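4.2 Fitting extra memory

Read section 4.1 first if the computer is still under warranty. Pleken desktop machines bought before August may need the older memory type, which is listed on the label inside the back cover of this guide.

1. Save your work, shut down Windows and switch off at the wall.
2. Pull out the mains lead, then hold the power button in for 5 seconds.
3. Undo the 2 thumbscrews at the rear and slide the side panel towards you.
4. Lay the case on its side with the open face upwards.

CAUTION: Touch bare metal on the case before you handle any part. Do not work on carpet.

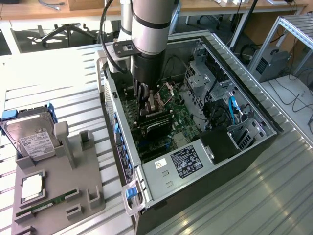 5. Push back the clips at the ends of the memory slot.
6. Line up the notch in the module with the ridge in the slot and press down evenly until the clips close.
7. Refit the panel, reconnect the leads and switch on.

Note: The first start after a memory change can take over 2 minutes. Leave the machine alone - do not press reset.

If the screen stays blank, switch off, take the new module out and seat it again. Modules must not be mixed with the 800 MHz type.

Section revised 17th February, E. Subramaniam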